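Ticket 187 — Small items on floor, wash hall side, pick station 2
Opened by: Po-yen Fu, maintenance, Leone plant
Area: Mutness line, operator side
Priority: medium
Status: open, waiting for decision on work instruction

Entry 1, 07:40

The night shift reported that the cleaning round with the hand gripper takes longer than planned. The plan says 51 minutes for the full round. Last night it was 80 minutes. Before the automation project two people did this round with a broom and a dustpan, and nobody measured the time, so I cannot compare with the old way.

For those who are new on this ticket: since the Mutness cell was started, the people on this side do not walk into the cell any more. They pick up small items outside the fence with the hand gripper, and the recordings go to Drullia, who use them to teach the robot the same task. So the operator is doing the cleaning and the teaching at the same time. I think this is the main point of the complaint, but I will write down the technical part first.

Symptoms as they were told to me:
- fingers close but the item rolls away
- with soft items the operator must try two or three times
- pain in the wrist after a long round (reported by two people, also given to the safety office)

Entry 2, 09:15

I checked the gripper from the charging shelf. Finger travel is full on both sides. The trigger returns without sticking. I cleaned the inner faces with a dry cloth and tightened the screws of the left mount by a quarter turn. There was no play that I could feel after this.

Then I tried it on hard items: a bottle cap, a cable tie, an M6 nut. All were picked at the first try, except the nut, which I had to take from the side.

Entry 3, 10:05

I moved to the tiled floor. The items people complain about most are the foam earplugs. They are very light, and if one finger touches before the other, the plug is pushed away. The best way I found is to come down with the fingers open, one on each side, and to close slowly. On the white tiles the yellow plugs are easy to see, so finding them is not the problem.

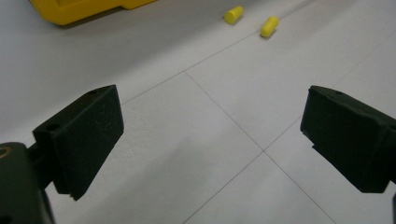 Macarena Saavedra: I did this round for many years before the gripper and I want to add something to the ticket. With a broom I did not have to think about each earplug. Now I have to approach each one nicely, from a good angle, for the recording. I don't mind to teach the machine, but then please write in the plan that it is teaching. At the moment the sheet says "cleaning, 51 minutes", and when I need 80 it looks like I am slow.

Entry 4, 11:30

Thank you Macarena, I copied your comment to the top of the summary for the shift lead. I agree that the time in the sheet was calculated for cleaning only.

I also asked Cinzia Zuccaro at Drullia if every pick must be recorded. Her answer, shortened by me: no, it is not necessary. They asked for 194 good picks of soft items for this phase. Failed tries are useful too and should not be deleted. After this number is reached, the operators can use the broom again for the soft items until the next phase.

This was new for me and also for the night shift. We all understood that the broom was not allowed any more. I could not find a document that says this, it seems to come from the first training in March.

Entry 5, 13:20

Test with slower closing. I asked Manee Chareonsuk to do a short part of the round, first as usual and then with the slow closing. With the slow way she lost fewer plugs, but she said the hand gets tired sooner, because the trigger must be held half pressed. So the trick helps the pick and is worse for the wrist. I do not want to put it in the instruction before the safety office has looked at it.

The trigger spring can be changed for a softer one. Lestevia has it on their parts list, delivery time is not confirmed.

Entry 6, 14:45

Osvaldo Zanetti (shift lead) called. He agrees to split the sheet in two lines, one for cleaning and one for recording, each with its own time. He does not want to fix the recording time yet. He asked if the recording could go to one person per shift. Macarena and Manee both prefer to rotate, and so I wrote it like this in the proposal.

Open points:
- softer trigger spring, request sent to Lestevia, no answer yet
- safety office to check wrist load with slow closing
- split time sheet, Osvaldo, from the next plan
- written note that the broom is allowed, Po-yen, draft is in the shared folder
- second container for used earplugs near the exit door. This was asked by the night shift already before the project — I found the old request, it was closed without a comment. I opened it again and linked it to this ticket.

The gripper is back on the charging shelf and can be used. Please write the start and end time of each round here in the ticket until the new sheet is ready.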